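Robot de cuisine à bras : les règles à tenir à la maison

Rubrique Atelier et cuisine, mise à jour de juin

On nous demande souvent ce qu'il faut régler avant de laisser un bras à pince travailler près des placards. Les conseils qui suivent valent pour le Dolia comme pour les modèles plus anciens. Ils ne remplacent pas la notice, qui reste à garder dans un tiroir de la cuisine et pas à la cave.

Avant la mise en route

Essayez chaque nouvelle tâche en simulation. Le logiciel Wuvport permet de reconstruire la pièce avec ses portes, ses panneaux et son carrelage. Soignez surtout les passages étroits, entre un montant sombre et un panneau clair par exemple : c'est là que les doigts accrochent. Urs Imhof, qui relit nos fiches techniques, demande 18 essais de suite sans contact avant de passer à la vraie cuisine. Un essai interrompu à la main ne compte pas.

Mesurez les ouvertures porte ouverte et porte fermée. Une porte entrebâillée est le pire des cas.

L'approche

Amenez la pince ouverte, dans l'axe de l'objet, un doigt de chaque côté. On ne corrige pas l'axe une fois les doigts engagés. S'il y a une tige ou une poignée juste à côté, réduisez l'ouverture avant d'avancer et coupez la vitesse de moitié.
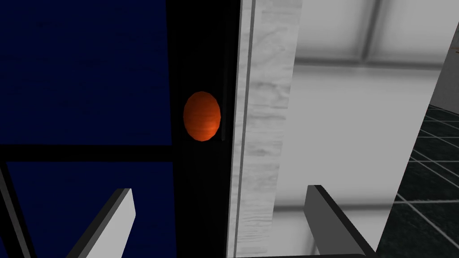 La prise

Pour une forme ovoïde, placez les doigts sur la moitié basse, là où l'objet est le plus large, et laissez le haut dégagé. Commencez avec la force la plus faible et montez par paliers. Sur notre bras, le palier 3 suffit pour un fruit ferme ; au-delà, on marque la peau.

Contrôlez la prise avec un éclairage de côté. Un objet orange sur fond noir se lit bien, un objet brun beaucoup moins.

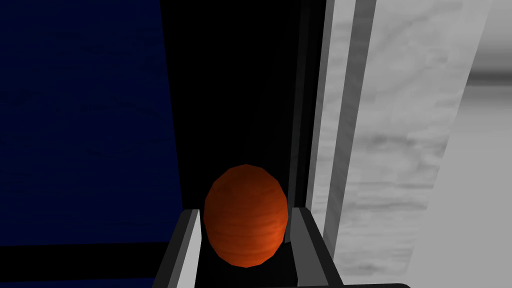 Attendez ensuite deux secondes avant tout déplacement. Si l'objet tourne entre les doigts, reposez-le et reprenez depuis l'approche. Les patins Csizmadia se changent tous les 7 mois environ, plus tôt s'ils deviennent lisses. On les nettoie à l'eau tiède, sans dégraissant.

Près des murs et des appareils

Inscrivez dans le logiciel une zone interdite devant chaque bouton de commande. Le coude du bras passe souvent plus près des appareils que la pince, et on l'oublie en regardant les doigts. Faites le tour des cadres et des écrans accrochés au mur, et ajoutez-les au plan.

Le carrelage sombre à joints clairs aide à juger un angle à l'œil. Il ne remplace pas le calibrage.

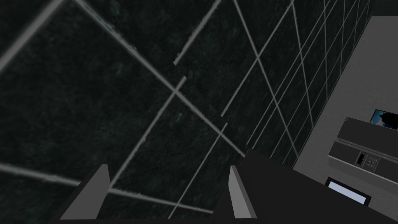 Pince devant le carrelage vert, commandes de l'appareil à droite (vue de simulation).

Le carnet

Notez chaque arrêt d'urgence, même sans casse : heure, tâche, palier de force. Le carnet Kekisix a des colonnes toutes prêtes, un cahier quadrillé fait aussi bien. Nous en sommes à la ligne 348.

Coupez l'alimentation avant de nettoyer les doigts. Pas de bras en marche la nuit, ni quand un enfant est seul dans la pièce.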